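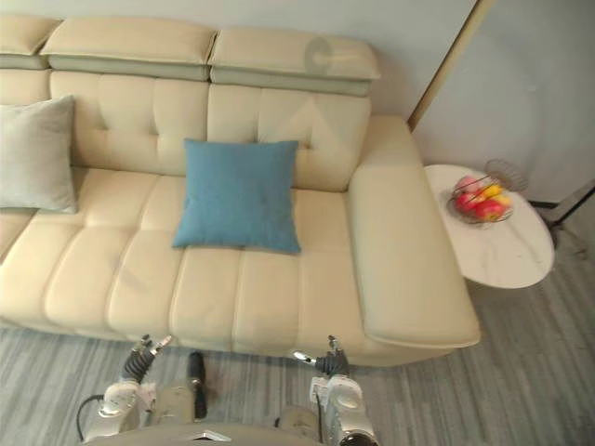

The lounge at Rollgate: progress report to the Koditz Fund

Dear all at Koditz,

February has been a busy month at Rollgate, so please forgive me if this runs on a bit. You asked for two pages on how the lounge is coming along and what the money has gone on, and I've tried to stick to that, although those who know me will be smiling already.

The short version is that the room has become a place where people want to sit down. When you last came by it was stacking chairs and a trestle table, and families who had travelled a long way to visit were perching on the edge of things with their coats on. The cream leather sectional is now in, chaise end and all, and I can't tell you what a difference it makes to have something soft and generous in there. The headrests are adjustable, which has been a great hit with our taller visitors (and with Mr Nzioka, who tried every position before he would sign the delivery note!).

We went back and forth over the colour. Cream leather in a shared room made a few of us nervous, me included, but the other choice was a dark brown that made the whole lounge feel like a waiting room, and the leather does wipe clean. We've put a gentle soap in the cupboard by the door, and the staff give the seat channels a going over on Sunday evenings, as crumbs do like to settle in the stitching.

The cushions came out of the small extras line. The blue one is my favourite thing in the room and the pale grey one keeps it company nicely. We'd like two or three more in the same blue, and perhaps a throw for the chaise, once we see what is left at the end.

The carpet is the streaky grey one from the samples I brought to our autumn meeting. Several of you preferred the plain, and I did too at first, but I've come round to it completely. It hides a great deal between hoovering days and sits well with the pale sofa.

Then there is the little oval side table with the marble-patterned top, beside the broad arm of the sofa. We keep a wire basket of fruit on it, mostly apples, and residents help themselves. It began as a thing for the opening afternoon and people were so pleased with it that we've simply carried on. The fruit comes out of our own kitchen budget, so please don't go looking for it in the figures below!

What we've spent

The grant was £3927 in all. The sofa, with delivery and taking away the old chairs, came to £3000. The side table and the cushions together were £280. Fitting the carpet is still being invoiced by Honska, and we have their written quote, which falls within what remains. I have set aside £60 for cleaning things and felt pads for the furniture feet, and will send receipts for the lot once Honska's bill arrives.

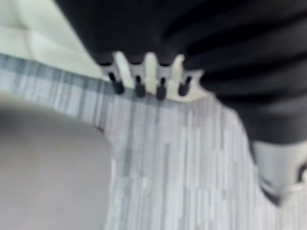 Still to do

The lighting is next. The ceiling light is fine for cleaning and rather hard on everybody the rest of the time, so we'd like a standing lamp near the chaise end for people who read. I've asked for prices on two and will send them over before we order anything.

We also need to settle where the noticeboard goes. It is leaning in the corridor at present and has been walked into more than once. My own vote is for the wall by the door, at a height that somebody in a wheelchair can read comfortably, and I'm asking the residents what they think at their next tea.

The last piece is the curtains. The old ones are clean and perfectly sound but too short for the window, and one of our families has very kindly offered to sew a new pair if we buy the cloth. I'd love to say yes to this. Could you let me know whether fabric may come out of the remaining grant, or whether you'd like a separate request?

Do come and see the room for yourselves. Mid-afternoon is best, when the kettle is on and there is usually somebody on the sofa who will be glad of the company.

With very warm thanks,

Margarida Cardoso
Rollgate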